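Search the notebook
Type and press enter

Sourdough notebook, February, Tuesday, late afternoon
3 min read

Right, starter trial again, and this time I'm writing things down as I go (Solange, you can stop leaving notes on my bench). The Killulley flour came in yesterday and I wanted to get it going next to the Bezerra while the old bag still has something in it.

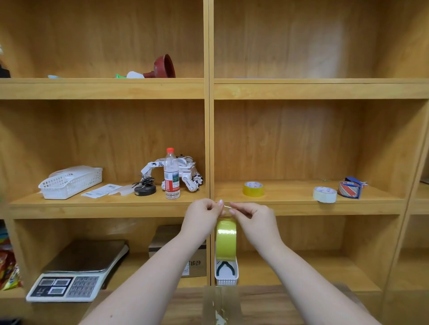

So, the plan was the same feed for both jars, same water, same spot by the window, and see which one gets to the top of its band first. Killulley won easily! It was well up by lunch and smelled lovely, a bit like apple skins, whereas the Bezerra was still sulking with a few big bubbles down one side and not much else. I'd expected the opposite, to be fair, as the Bezerra has been so dependable all winter. Jérémie thinks the bag has just gone tired, and he may be right, it was opened before Christmas and nobody rolled the top down properly (me, probably).

Fed both again at 5 and I'll look in before I lock up.

Dough from this morning: one big batch, 1392 g all in, split into two. I held a bit of water back and then lost my nerve and put it in anyway, and of course it was too slack. Three folds, half an hour between them, and it still spread when I tipped it out. It did tighten up on the second shaping but I was fighting it. Next time leave the water out and trust the feel of it. I have written this in the notebook before, I know, I found it when I was flicking back for the oven times.

Oven: the Pretora is still running hot at the back. First loaf had 52 minutes and came out very dark along one side, nearly bitter on the crust, though the crumb was good, nice and open and properly cooked through. Second loaf I turned halfway and took the lid off a little later, and that one I'd happily give to somebody. Gaspard had the heel of it with butter and said it wanted more salt. Gaspard always wants more salt, but I tried a bit after him and this time I agree. Will go up slightly.

Arif asked if we could try the rye from Lukine in the starter as well. Yes, but in its own jar please, and not this week! I want one clean run of the two white flours before we go muddying it. If anyone has a spare lid that fits the tall jars, I'd love it, I'm using a saucer.

Evening: both jars up. Killulley domed and just starting to flatten, Bezerra over 3 hours behind it but livelier than at lunch, so perhaps it only wanted a second feed. Not writing it off yet.

To do: ask Ashton what he paid for the Killulley and whether they do a bigger sack. Oven thermometer for the back shelf. Wash the linen cloths, they're getting stiff.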